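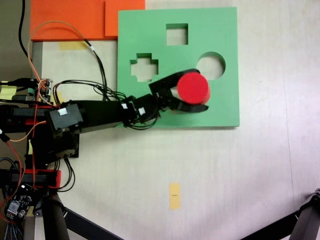

The red round piece and the green board with its square, cross and circle holes.

Shape sorters are wonderful things right up until one piece goes missing, and then you have a board with a hole in it and a child who wants to know why. We have been through a good many of them at our house (my mother-in-law in Jimo keeps mailing us more, bless her), and over the years I've settled into a way of looking after them that I'm happy to pass along.

First, the washing. Foam boards do fine with lukewarm water, a drop of dish soap and a soft old toothbrush for the inside edges of the holes, where the crumbs like to gather. Mix 20 ml of white vinegar into 500 ml of water if the board has gotten sticky, wipe it over, and rinse. Please don't put foam in the dishwasher! I did that once with a puzzle I was very fond of and it came out shaped like a potato chip. Stand the board on its edge against the backsplash overnight and turn it around in the morning.

Then there is the matter of keeping the pieces with the board they belong to. A zippered mesh bag works nicely for small sets, but for anything chunky I like a clear bin with a lid, the kind you can see into from across the room.

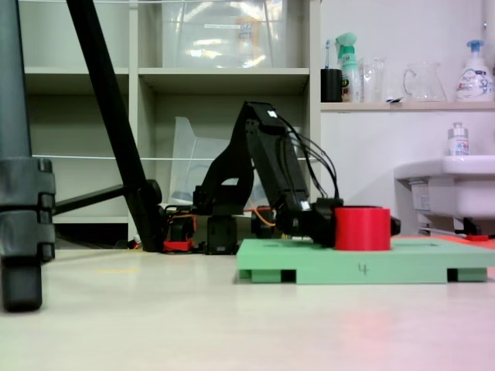 Cubby shelves and clear bins get along very well, as long as you measure the cubby before you go shopping and remember to leave a little room for your fingers. Mine are 380 mm deep, and I still managed to bring home bins that stuck out the front. Put a small label on each bin, low enough for a child to see, and if yours isn't reading yet, draw the shape instead of writing the word.

Numbering is the other thing I swear by. My friend Han-gyeol Cho got me started on it: a dark marker, one number per set, the same number on the board, the bag and the bin. It doesn't have to be pretty. On foam, let the ink sit a good while before anybody handles it, and try a corner first, as some markers smear terribly. When a stray piece turns up under the couch in October, you'll know right where it goes.

Have a tip of your own? I do love getting them, even the odd ones.

Contact: Pornden Home Notes | © 2026 Pornden | Back to top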